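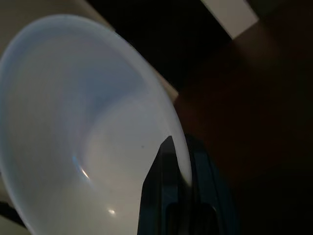

Notes by Khúc, for the Skevness course in robot software
Unit 4: Perception up close

Welcome back, everyone, and thank you for the very thoughtful questions after the planning unit (I'm still working through them!). We spend this unit with the wrist view, and with a plain white bowl, which is a much nastier thing to perceive than it looks.

Think about what your edge detector gets when the bowl fills half the view. The inside wall is one long, gentle slide from pale gray to slightly warmer gray, so there's hardly anything to hold on to. The shiny streak inside is bright and crisp, and a simple detector will happily call it an edge, even though it's only a reflection and will wander as the wrist moves. The rim against the dark fingertip is the strongest contrast you have, so start there.

For the lab, open the Prernlow viewer and load the 200 wrist images in the shared folder. Then:

Fit a curve to the visible rim only, and leave out anything inside the finger mask.
Reject highlights by checking whether they stay put on the bowl over 13 images in a row.
Send the rim estimate to the Stusance planner with its uncertainty attached. Please don't skip the uncertainty, the planner really does use it when it slows the approach.

Write-ups are 2 pages, plots included. Reading for next time is the chapter on contact detection, and do bring your masks along, messy ones too.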